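22nd January

Packing trials, red cartons. Second day on these. The Stastton cartons came in flat yesterday and I made up 15 of them before lunch, leaving three for later, so 18 in all once they are done. They are red inside as well as out on the flaps. The board is soft and the cut edge goes furry as soon as anything rubs on it. I have written that on the sheet for Bosby but I don't expect them to change the supplier over it.

Aim for today was to settle the order of packing for the mixed New Year parcel. Sweet things in their own printed box, then the gourd pieces, then whatever is going in the gaps. The 步步糕 box is the stiffest item, so I want it placed first, upright, and everything else fitted to it. 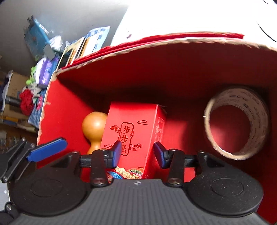

Tissue first or last is still undecided. Last October we put it in first and the small pieces sank into it and ended up touching anyway. Going to try a folded strip between each piece instead, and only crumple what goes on top. The strip uses less paper too. We have 1,565 sheets left on the shelf by my count this morning, and the Montecinos order will take 1,000 of those.

Tape: the thin roll is nearly down to the core. Get another out before starting the next batch. Keep tape on the bench from now on, it is too easy to close a flap on it.

After the break I went over the small orange pieces again. They are top-heavy and will not stay standing if the carton is knocked, so I am inclined to lay them down, narrow ends alternating. The books can stay on the checked cloth until the Mimik parcels are made up, they go in a different carton. 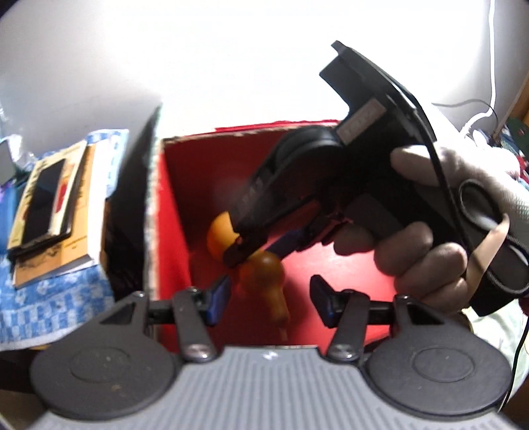

Note added by the afternoon shift: laying them down is fine by us, but please put the strip under the neck as well as between, we had two rub marks last time and both were there.

Will do. Strip cut longer, folded once more at the middle. Three cartons still to make up. Drop test tomorrow if the bench is free, bench height, flat and then on a corner.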